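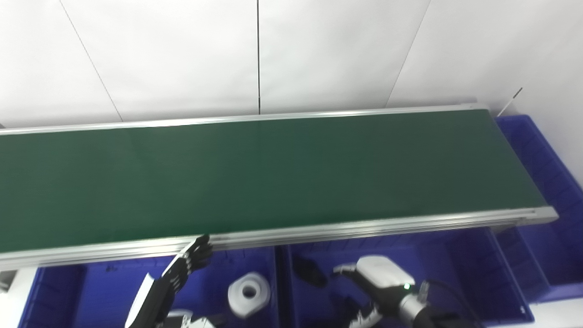

My aunt Vesna Grgić left me her button collection, all 1,700 of them, on the condition that I put them back in order first. What order? She didn't say. The solicitor in Potbridge read that bit out twice, quite slowly, as if it might improve. I was working at Sako then, and I'd got into the habit of thinking about her buttons at work. I'd look at all that plain green going off to the silver bit at the end and lay them out on it in my head, big ones first, then the brass, then those horrible little pearly ones that came off christening gowns. It was a good colour to think against. Like a card table.

She'd kept them in sweet tins, you see, and when she moved house in September the lids had come off in the van. So what I got was a pillowcase. A full one, knotted at the top, that made a noise like a wet beach when you put it down.

I started with colour because anybody would. Two evenings of that and I'd got a lovely rainbow across the kitchen floor, and then my brother Justo came in with the shopping and said, 'She never did them by colour, she did them by who.'

'By who what?'

'Who they came off.'

Well, thanks very much. I sat back on my heels and looked at them and of course he was right. I could remember her doing it, holding one up to the lamp and saying a name. That fat brown one was my grandad's, from the coat he wore to the station. The green glass ones were off a dress she'd made for a dance she didn't go to in the end (flu, she said, but she went a bit pink).

So I did the ones I knew. Then I rang round. I rang cousins I hadn't spoken to since the wedding with the goat, and I described buttons down the phone to them - have you ever tried that? 'It's sort of navy. Four holes. No, bigger.' Old Wolde from her downstairs flat came over on the bus and stayed until gone eleven, eating my biscuits and picking out his own shirts. He was very quick. He'd been handing her his mending for years and he knew every single one, and he put them in a saucer and kept his hand over it while he talked.

By January I had 1,694 with a name next to them. I'm not saying every name was right. Justo claimed a toggle that I'm fairly sure was mine.

That left six, all the same, small and grey with a rim, and they didn't belong to anyone. I tried everybody. I even posted one to a cousin in a matchbox and she posted it back. On 10 January 2022 I gave up and went to see the solicitor, and told him it was as ordered as it was going to get, and I took the six along in an envelope to show I'd been fair about it.

He tipped them out on his blotter and didn't say anything for a bit. Then he undid his jacket and turned back the front of his waistcoat, which was grey, and old, and done up with safety pins.

'She said she'd lost them,' he said.

I asked him if he had a needle.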